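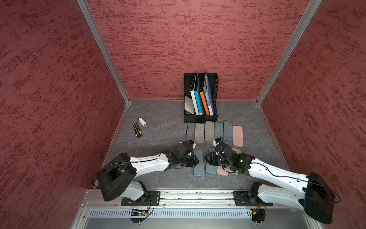
Vaida Eglītis writes that her paperbacks go yellow along the top edge within a year, even on a shelf that never gets direct sun, and asks what she is doing wrong.

Probably nothing. Cheap paper yellows by itself. You can slow it down, though.

Keep books off outside walls and away from radiators. Leave a finger's width behind each row so air can move. Stand paperbacks upright and snug, with enough room to pull one out by the middle of the spine. Tugging at the top is how spines tear.

Dust the top edges twice a year with a soft, dry brush, working from the spine outward. Hold the book shut while you do it.

For a musty novel, put it in a lidded box with an open dish of baking soda for 2 weeks. Don't let the powder touch the pages.
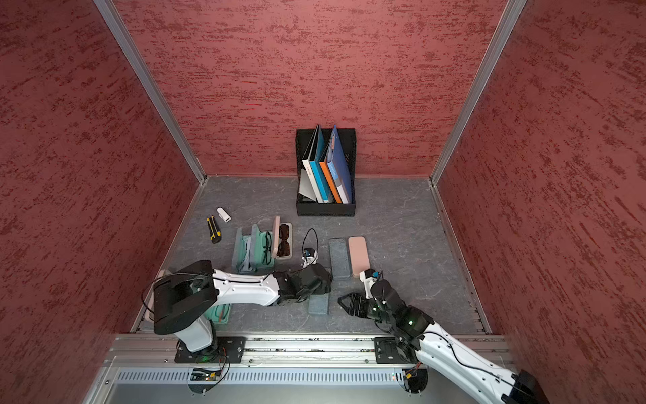

Black mesh organizer at the back of a gray marble-patterned top

Thick fantasy hardcovers, anything over 400 pages, do better lying flat if the shelf is too short for them. Stack no more than four. Take the dust jacket off before you read in the kitchen.

Page updated 6/9/26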